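Glaze Crazing in Decorated Tableware After Repeated Dishwashing
Materials Testing II, Final Project Report
Perla Cortés, Isauro Ventura, Dulce Villalobos

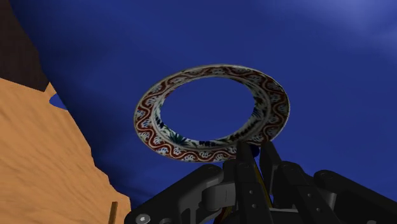 1. Background

Crazing is a network of fine cracks in the glaze of a fired ceramic. It forms when the glaze is under tension, usually because it shrinks more than the clay body during cooling. It can also appear months or years later, when a porous body takes up moisture and expands under a glaze that cannot follow it. The second case is called delayed crazing and is the subject of this report.

Delayed crazing matters for tableware because the cracks let water and food residue reach the body. It also lowers the strength of the piece. Makers commonly check for it with an autoclave test, but household use is milder and slower, and we wanted to know how far a domestic dishwasher would take it.

2. Materials

We tested 52 plates from two product lines. The first, Jelel, is an earthenware with a clear glaze over painted decoration. The second, Bresberg, is a stoneware with a similar glaze. Each line supplied 26 plates, all bought as seconds from the Ponce outlet. Seconds were chosen for cost. Plates with visible cracks or chips were rejected at purchase, but small pinholes and uneven glaze were accepted, and this is a limitation we return to in Section 5.

3. Method

Water absorption was measured first, by boiling fragments cut from spare plates of each line and weighing them before and after. The test plates were then washed in a Zoltgate undercounter machine on its normal cycle, with the same powder detergent throughout. Rack positions were rotated every Tuesday so that no plate stayed next to the heating element.

Inspection was done by wiping diluted ink over the glaze, waiting, and rinsing. Ink stays in open cracks and shows them clearly on white areas. On dark decoration it is much harder to read, so for those areas we used a hand lens and low-angle light. Two of us inspected each plate separately. Where the readings differed, Alistair Chisholm, the lab technician, made a third reading without seeing ours.

4. Results

The earthenware fragments absorbed far more water than the stoneware, as expected. No stoneware plate showed crazing at any inspection. Crazing was confirmed on several of the earthenware plates, in most cases starting at the foot ring, where the body is unglazed, and spreading toward the well.

Cracks did not follow the edges of the painted decoration. We had predicted that they would, on the assumption that pigment changes the local expansion of the glaze. Either the effect is too small to matter or our lens method missed the finest cracks under dark paint — we cannot separate the two with this data.

5. Limitations

The plates were seconds, so their firing history may not represent normal stock. We did not measure glaze thickness. The ink method depends on the inspector, and the third reading was needed more often for earthenware than for stoneware. A repeat should section a few plates and measure the glaze under a microscope before washing starts.

We thank Sarahí Cortés for the use of the kiln room sink and the drying racks.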